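## 4. Setting up a vacancy and recording a confirmation vote

Use this section when a seat on a court, board or agency falls open and a nominee has to be tracked through hearings to a floor vote. Niseren must already hold the member list for the chamber (see section 2). You need the Clerk or Records Editor role.

### 4.1 Open the vacancy

1. Go to **Bodies** and select the court or agency.
2. Select the seat. Seats are listed by number, not by the name of the last holder.
3. Choose **Mark vacant** and enter the date the seat opened. For a resignation, use the effective date stated in the letter.
4. Select the cause: death, resignation, removal, end of term, or new seat.
5. Save. The seat status changes to *Open*.

**Note:** A holdover member still counts toward quorum in most bodies. If the outgoing member stays on until a successor is sworn in, select **Holdover** before saving.

### 4.2 Enter the nomination

1. From the open seat, choose **New nomination**.
2. Type the nominee's full name as it appears in the message from the executive. Do not shorten middle names.
3. Attach the message as a PDF. File names longer than 70 characters are rejected.
4. Select the committee of referral. If the nomination goes to two committees, enter the first here and add the second under **Joint referral**.
5. Set the response clock. The default is 14 days for written questions; change it only if the committee rules give another period.
6. Save and note the nomination number.

**Caution:** Do not reuse a nomination number when a name is withdrawn and sent up again. Close the old record as *Returned* or *Withdrawn* and open a new one. Reusing the number overwrites the first set of committee votes, and they can be restored only from a backup.

### 4.3 Record the hearing and committee vote

1. Open the nomination and choose **Hearing**. Enter one line for each day of testimony.
2. Add witnesses under the day they spoke. Written statements go under **Submissions**, with a limit of 2000 words in the summary field.
3. When the committee votes, choose **Report out** and select favorable, unfavorable, or without recommendation.
4. Enter each member's vote. Proxy votes are entered with the suffix P. The system applies the committee's proxy rule and leaves out any that may not be counted.

A tie does not close the record. It stays at *Pending in committee* until a discharge motion is entered or the chamber adjourns.
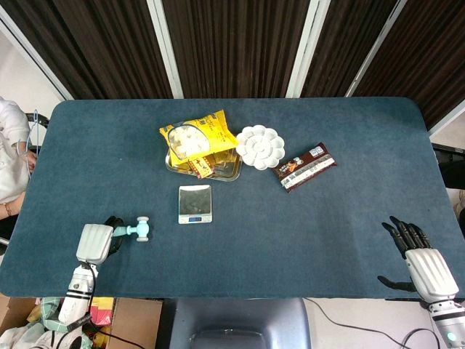

Firdevs Akyol asks whether a discharge motion should be entered as a floor vote or a committee action, as the Morkberg council clerks have been doing it both ways. Enter it as a floor vote, type **Procedural**. The committee record then shows *Discharged* without further input. Motions already filed as committee actions can be moved with **Reassign**, one at a time.

### 4.4 Record the floor vote

1. Choose **Floor** and select the type: cloture, procedural, or final.
2. Confirm the threshold. Niseren fills this in from the chamber rules, but a rule change adopted during the session must be entered by hand under **Settings > Thresholds**.
3. Import the roll call, or enter it by member. Chambers with more than 258 members must use import.
4. Check the totals against the presiding officer's announcement. Present, absent and paired members are listed separately and are not added to either side.
5. Choose **Certify**.

**Note:** A tie-breaking vote by the presiding officer is entered last, with the box **Casting vote** checked. If the box is left clear, the system treats the vote as an ordinary member vote and may report a mismatch in the member count.

**Caution:** Certification locks the roll call. A member who changes a vote by unanimous consent after that point is recorded through **Correction**, which keeps both the original and the changed vote — the original is never deleted.

### 4.5 Fill the seat

1. After a final vote in favor, return to the seat and choose **Fill**.
2. Enter the date of the commission and the date of the oath. They are often different.
3. Assign a term end date, or select **Life tenure**.
4. Save. The seat status changes to *Filled* and any holdover is ended on the oath date.

If the vote fails, the seat returns to *Open* and the nomination closes as *Rejected*. A motion to reconsider reopens it, provided the motion is entered before the end of the period set in the chamber rules.

Sites that exchange data with Orkbridge should run **Sync seats** after step 4. Questions about role permissions go to Bonifacio Robles at the records desk.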